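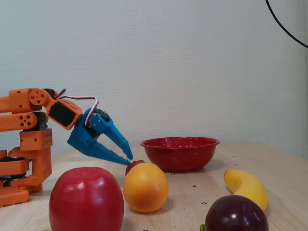

Re: Play fruit for the sorting table

> Which fruit do you keep in the set? And does the bowl
> need to be big? Ours from Vlček is too deep for the
> small children.

Hello all,

I answer about the fruit first. We keep an apple, a strawberry, a plum, a banana and one round yellow-orange fruit. The strawberry is the smallest, so please count it before you close the box.
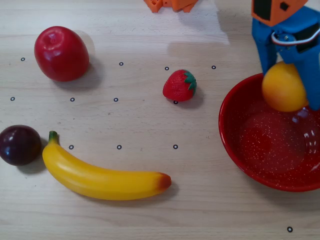 Posted by: list member, Lonulura toy library (lending desk)

For the bowl, we use a round red one with white speckles inside. I put it at the right side of the table and leave the fruit spread out on the wood. Our loan period is 4 weeks, and the set is free again in May.

If somebody has a spare plum, I would be glad to take it for our second box.

With kind regards from Cloltitz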